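Visit report: Drastent garment cell, Pusia
07/02/2021

The cell at Pusia is one arm on a fixed base with a two-finger gripper and a sheet-covered table. Karppinen built the frame and Drastent supplies the control software. Olanrewaju Haruna runs the cell and took us through a maintenance stop.

Gripper

The fingers are open brackets with a slot down the inner length. They close by current limit, set to 15 percent for knitwear and 50 for heavier cloth. Haruna checks the zero position at the start of each shift and after every finger change. A finger pair is swapped at 300 hours – sooner if a tip has chipped, as a rough tip pulls threads.

For the grasp check he uses crumpled clothing on a pale sheet. The fingers should take a standing fold between their inner faces without pressing down into the sheet.
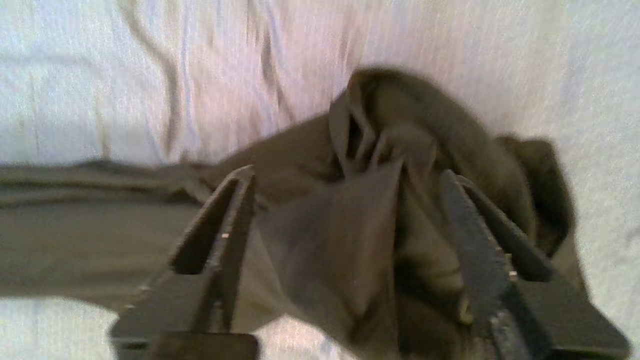
Table and sheet

The sheet is clipped under the table edge and left slack, so it wrinkles as garments are dragged across it. The segmentation copes with pale creases but gets worse when lint builds up. It is changed every 100 cycles.

Wrist camera

Lens wiped daily with a dry cloth. The cable runs through a loop at the last joint and has failed twice there, both times in March. The replacement has a longer loop and a second tie. Haruna keeps a spare made up on the cabinet door, next to the finger screws and the driver that fits them.

Jiria is due to get the same cell, with the cabinet on the left side.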